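3.2 Material and procedure

The study of Fujimoto and Tsuchiya asked how people choose a serving size when they can't weigh the food. We follow their plan in most points, but we changed the place of the test and the way in which the answers were collected. In the earlier work all the participants ate in a laboratory kitchen. In our work they ate in the staff canteen of Saithong, at the usual hour of lunch, and they paid the usual price.

We collected 1,353 meals in the first period and 2,011 meals in the second period. A meal was included when the person took at least one main food and one side food. Meals which were taken away in a box were excluded, as the box has a fixed size and leaves the person little choice. The second period began in April, after the canteen changed its supplier of rice to Pilto. We were worried that this change could disturb the comparison, so the rice was cooked with the same recipe and by the same cooks in both periods.

Each person served himself or herself from eight trays. The order of the trays was fixed. Before the line, a short text on the wall asked the guests to take as much as they wished - it did not mention health or waste. The tray return was at the other side of the room, and the food left on each dish was weighed there. The scale was calibrated every morning with a weight of 500 grams.

The dishes need a short comment. Many earlier studies compared a large plate with a small plate, and they found that people take more food on the large one. Later studies could not always repeat this result. One possible reason is that the plates were different not only in size but also in the width and the color of the rim. A wide rim makes the inner part look smaller, and a rim with a strong color can make the border easier to see. For this reason we kept the form of the dish round in all conditions and we treated the rim as a separate factor. Figure 4 gives a simple rendering of round dishes with a thin pale rim on a light wooden table.

After the meal the guests answered a short form on paper. They were asked how hungry they had been before eating, how full they were now, and whether they had taken more or less than on a normal day. The form was written by Misaki Tsuchiya and translated into the local language by two persons who worked separately. Where the two translations did not agree, we used the simpler word.

Two limits of the procedure should be mentioned. First, the same guest could come on several days, and we did not record names. The meals are therefore not fully independent, and the intervals in Section 4 may be too narrow. Second, a person who eats with colleagues often takes a similar amount as they do. We noted the size of each group at the table, but we could not know who had influenced whom. A repetition in the smaller canteen of Orkanen, where most guests eat alone, is in preparation.

Last updated: April

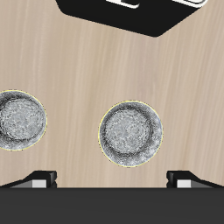 Figure 4. Round gray dishes with a thin pale yellow rim on a light wooden tabletop (computer rendering).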